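Lunereck folding tee, turquoise, reviewed after a whole winter of wear
by Dymphna Horgan, 25/02/2019

I bought mine in December, when my drawer had gotten so sad that even my sister Kerstin remarked on it (she never remarks on laundry!), and I've been reaching for it ever since. It's soft, it's light, and it goes over a sweater if the house is chilly. My one grumble is that such thin fabric slides around while you're trying to fold it, so I smooth the sleeves in first and take my time.

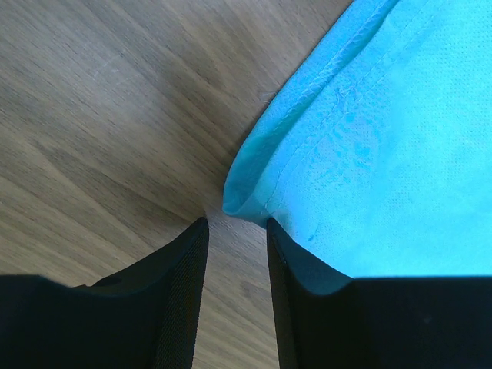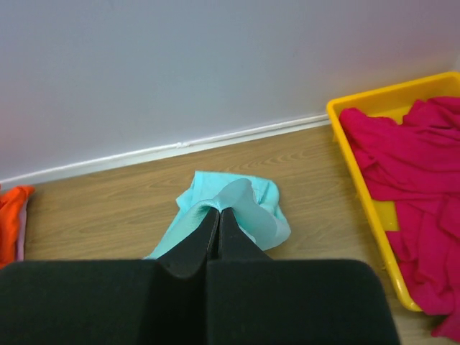
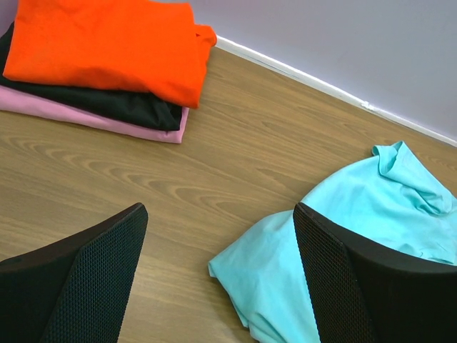

The folded ones next to it here are orange, black and pale pink.
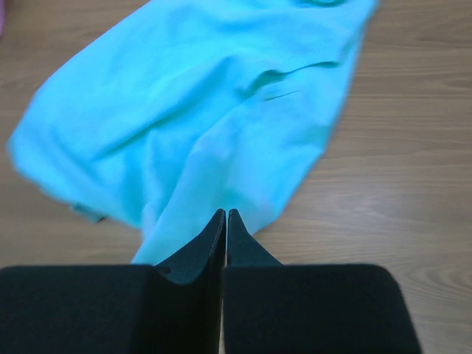 Does it need ironing?
I never iron mine. A good shake and a flat fold while it's still a little warm from the dryer does the job for me.

Four stars, and I'd happily buy the gray one too.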